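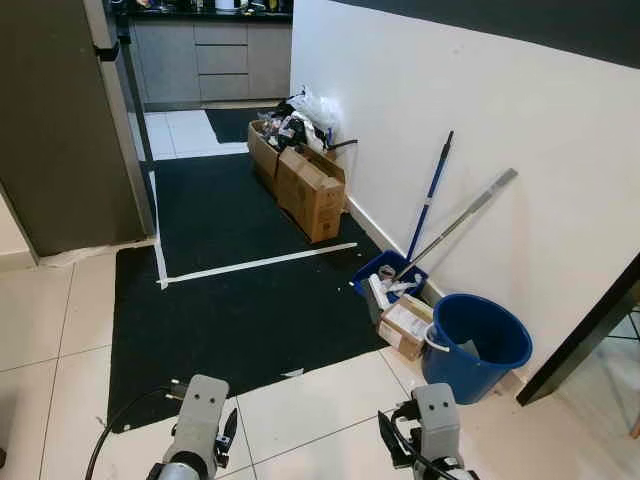
PRE-SESSION INSPECTION CHECKLIST WITH COMMENTS
Two-Arm Mobile Platform, Household Collection Study
Site: Flerby residence, hallway and kitchen approach
Inspection date: 12 May 2023
Inspector: Kenta Miyazaki
Platform software: Stament
Status: Released for collection, with two conditions (see Section 6)

Purpose

The checklist is completed before any demonstrations are recorded at a household site. It covers the condition of the hardware, the floor, the objects near the work area and the recording chain. Items are marked Pass, Pass with comment, Hold or Not applicable. An item marked Hold must be cleared by the inspector before the arms are powered. Comments are kept with the session record and are read by the group that trains the policy at Drevari, so they should be written in full sentences.

Section 1. Work area and floor

1.1 Floor covering lies flat along the full path of the base. Pass with comment.
Comment: The large black mat covers the central part of the hallway, with tile on either side of it. The transition from tile to mat was driven at creep speed in both directions. The base did not stall. Operators should cross the mat edge straight on and not at an angle.

1.2 Tape markings in place and readable from the head camera. Pass.
Comment: Two strips of white tape meet at a right angle on the mat. The strips are the reference for base placement at the start of each episode. They are not a boundary for the arms. This was misread during the Akl site sessions and the wording in the operator guide has been corrected.

1.3 Second mat, kitchen side. Pass with comment.
Comment: A smaller black mat lies beyond the main one, in front of the cabinets. It is outside the approved path for this block of sessions. If the path is extended into the kitchen, item 1.1 must be repeated there.

1.4 Path clear of loose cords, spills and pet items. Pass.

1.5 Clearance to fixed surfaces. Pass with comment.
Comment: The refrigerator stands on the left and the wall is on the right. With both arms in the travel pose the clearance is acceptable. With the left arm raised to the side it is not. The left shoulder limit has been lowered in the site file, and the change applies to this residence only.

Section 2. Objects along the wall

2.1 Objects are those named in the task sheet, or are recorded as background. Pass with comment.
Comment: Two cardboard boxes stand against the right wall, the rear one filled with mixed items and a white plastic bag. Both are recorded as background and are to be left where they are during the block. The policy is expected to see clutter, and tidying between episodes would defeat the purpose of the study.

2.2 Long objects secured against falling. Pass with comment.
Comment: The blue mop handle and the silver pole lean against the wall with their lower ends in the rectangular bucket. Each was pushed lightly by hand at the upper end. The mop handle held. The silver pole leans at a shallower angle and slid a short distance along the wall. See Condition A.

2.3 Containers checked for liquid. Pass.
Comment: Both buckets were checked by hand before power-on. No water is to be used in this block. White cloths hang over the rim of the rectangular bucket and may be grasped as task objects.

2.4 Bottles and chemicals. Hold, then cleared.
Comment: The white bottle beside the small labeled box was held until its contents were confirmed with the resident. It may remain on the floor as background. It may not be used as a grasp target.

Section 3. Arms and grippers

3.1 Jaws free of cracks and residue. Pass.

3.2 Open and close cycle, nine repetitions per side. Pass.
Comment: The right gripper was slower than the left on the first two cycles and matched it after that. No fault was logged by Stament.

3.3 Cable routing allows full wrist travel. Pass with comment.
Comment: The black cable on the left gripper arcs out toward the left and the one on the right loops around the side of the housing. Neither pulled tight within the allowed range. The left cable could catch on a drawer pull or a box flap when the arm is low. Operators should keep the left wrist turned inward when passing near any open carton.

3.4 Fasteners at the wrist plates. Pass.

3.5 Emergency stop, both operator and observer buttons. Pass.
Comment: Tested with the base moving and again with both arms extended. The observer must hold the second button at all times — setting it on a counter does not count as holding it.

Section 4. Head camera and recording

4.1 Both grippers appear in the head view at the start pose. Pass.
Comment: The method depends on this. The policy receives no joint readings during the visual-only trials, so the grippers must be seen at the lower part of the view in every starting image.

4.2 Exposure stable with the hallway and kitchen both in view. Pass.

4.3 Time stamps agree between camera and arm logs. Pass with comment.
Comment: Drift was within tolerance after a restart. Before the restart it was not. The restart is now a required step at every site.

4.4 Storage space sufficient for the planned block. Pass.
Comment: The plan calls for 305 episodes at this residence.

Section 5. Comments on the method

The checklist was revised after the first comparison of fixed and household starts. A policy trained on 1,285 laboratory episodes performed well in the laboratory and poorly in residences, chiefly at the approach stage. Adding household episodes with the clutter left in place improved the approach, including in rooms that were not part of the training set. The group intends to reach almost 2,000 episodes in total before the July evaluation.

One matter is unresolved. The tape corner gives the operator a repeatable start, but the policy may learn to rely on the tape. A part of this block should be recorded with the tape removed and the base placed by measurement from the wall. Inspectors should note the tape state for each group of episodes.

Section 6. Conditions of release

Condition A. The silver pole must be reseated and tested again before the first episode. If it slides a second time, it is to be removed and the task sheet amended.

Condition B. The lowered left shoulder limit must be confirmed on the Stament screen after each restart, as the site file does not always reload.

Signed for release: Kenta Miyazaki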